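Ticket 879
Product: Dorkel electronic drum module, firmware 3.8
Category: Triggering / hi-hat
Opened by: Laine Butkienė
Assigned to: Ada Cirillo
Status: Pending customer

Laine Butkienė
My hi-hat opens by itself. I have the pedal all the way down, I play closed eighth notes, and every few bars one of them comes out as a half-open or a full open sound. It happens on every kit in the module, including the factory ones. The snare, toms and both crashes are fine. The kit is two years old and this started in November after I moved it to another room. I did the factory reset from the manual and it made no difference.

Ada Cirillo
Thanks for the report. Please send the following:
Model of the hi-hat controller and the stand it is on
The pedal value shown on the HH CAL page with the pedal up, and again with it fully down
Whether the clutch was taken off for the move
Whether anything else is plugged into the same power strip

Laine Butkienė
Controller is the two-piece Clellus that came with the kit. The stand is an old Caputo with a direct pull chain. Pedal up reads 0. Pedal down reads 74 and then wanders, sometimes down to the sixties while my foot is not moving. Yes, the clutch came off. The module and a small practice amp are on the same strip.

Ada Cirillo
A fully closed pedal should read above 100 and stay there. Anything under 90 is treated as partly open, so the module is doing what the sensor tells it. Either the top cymbal is sitting too high after the move or the signal is getting lost on the way.

Please try these in order and write down the closed value after each one.
1. Turn the module off. Swap the controller cable with the one from the ride. Both are stereo. Do not use a mono guitar cable here, it will read as always open.
2. Loosen the clutch and let the top cymbal rest on the sensor under its own weight. Tighten the clutch at that height, then run HH CAL again. Keep your foot off the pedal until the screen asks for it.
3. Set the stand spring two notches looser.
4. Unplug the practice amp and check if the number still wanders.

Laine Butkienė
Step 1, closed value 74, same wandering.
Step 2, closed value 103. It now drops to 95 or so, not lower.
Step 3, no change, and I didn't like the feel so I put it back.
Step 4, no change.
Much better to play. In some 20 minutes I got one wrong open hit, and it was when I stomped hard with no stick. Before it was all the time.

Ada Cirillo
Good. Height was the main part of it. The remaining drift could be the rubber boot under the sensor. If it is twisted, the plunger comes back at a slight angle and the reading sags under pressure. Lift the bottom piece off, turn the boot until the seam faces the jack, and seat it again. Leave the threshold at the default for now. Raising it will hide the problem and make your foot splashes late.

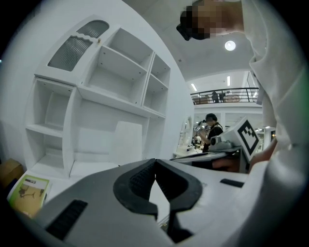

Trinity Oyelaran
Same controller here, same drift, also on a direct pull stand. Turning the boot helped for a week and then it came back. What fixed it for me was the felt washer between the bottom piece and the stand seat. Mine had gone thin on one side and the whole sensor leaned. I put in a new Ustetti felt and the closed value has stayed at 108 since then.

Ada Cirillo
Thank you, Trinity. That fits with the symptoms. Laine, please look at the felt while you have the bottom piece off. Any flat felt of the same thickness will do. Run HH CAL once more afterward and save it with the kit, otherwise the old value loads at the next power-up.

Internal note, Ada Cirillo to Guido Santoro: second report of a leaning sensor on direct pull stands. Can we add the felt to the hi-hat page in the setup guide? The current text only mentions clutch height.

Guido Santoro
Added to the list for the next edition.

Laine Butkienė
The felt is worn on one side, yes. I have ordered a new one. The boot was straight already. Please keep the ticket open until I have tried it.

Status changed: In progress to Pending customer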